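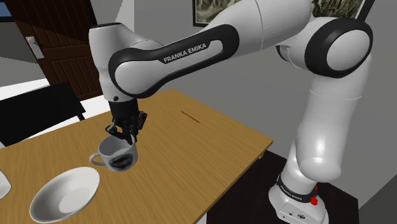

Delia Retamal objected at the interim presentation that a ceasefire line cannot be studied from one side's press releases, and that counting statements tells us more about press offices than about shelling. The group accepted the first half of this and changed the source base in February. The second half is dealt with under Limits.

1. Question

The report asks how official spokesmen on both sides of a disputed boundary assign blame for a breach in the first day after it is reported. The case is the Zitcombe crossing dispute, as set for the module. We did not try to establish who fired first in any incident.

2. Sources

The corpus holds 3,471 statements, taken from the two foreign ministries, the two defence ministries and the Tsegaye monitoring mission. Wire reports were used only where the original text could not be found. Translations were made by Mehrangiz Akbari and checked by Parviz Dehghan. Where they differed on a verb of blame, both versions were kept and the statement was coded twice.

3. Method

Each statement was coded for actor named, act alleged, target, and demand made. Coding followed the Tonetti scheme with one change: "provocation" was split into provocation by fire and provocation by movement of troops, as the original category put a patrol and a mortar round under one heading. A test batch of 1,000 statements was coded by Chelsea Bloxham and Pouran Shirazi separately. Most disagreements concerned the target field, chiefly where a statement said "positions and settlements" without saying which were hit.

4. Results

Foreign ministry statements on both sides name the other state's leadership more often than its army. Defence ministry statements do the reverse, and are shorter. Demands addressed to mediators are common in the foreign ministry texts and almost absent from the defence ones.

The mission's reports seldom assign blame. They record the sector, the hour and the type of weapon heard. Both governments quote them, usually leaving out the sentence that says the source of fire could not be confirmed.

Claims of harm to civilians appear earlier in the day than claims of military loss – in several incidents before the mission had reached the sector.

5. Limits

Retamal's second point stands in part. The corpus measures what was said, and a quiet week may produce many statements if talks are due. We compared the counts with the mission's incident log, but the log has gaps for the Grirnthorpe sector, where access was refused. No correction was applied for this.

The coding sheet and the list of double-coded statements are in Appendix 2.

Submitted 20 Apr 2005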